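Paint shop notebook – drying oil, second batch
Jun 18, 2026

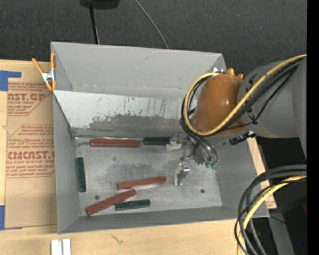 Second go at the Vendach linseed, the one the label says is touch dry overnight. I don't believe it, and after the April batch I don't see why anyone here would. Same brush, same primed panels, 2 coats, window side of the shop.

Panel A, straight from the can: still grabs a fingertip at the end of the day. Panel B, cut with the Datmont thinner: better, but it has gone dull along the bottom edge. Sanded both at 240 and the paper clogged on A almost at once.

Weighed out 473 g for the whole run and had 50 g left, so coverage is well short of what Kneževič quotes on their chart. Their chart is for planed beech, I think. It doesn't say.

Someone wrote "humidity?" on the April page. Maybe – but the meter was in a drawer that week, so I'm not putting much weight on it. Meter is on the shelf now. Please leave it there.

Still to do: one panel with the Ivow drier, half dose. I expect a skin on top and soup underneath. Don't stack anything on the rack until I've checked A again.

We use cookies to remember your settings. Accept / Manage preferences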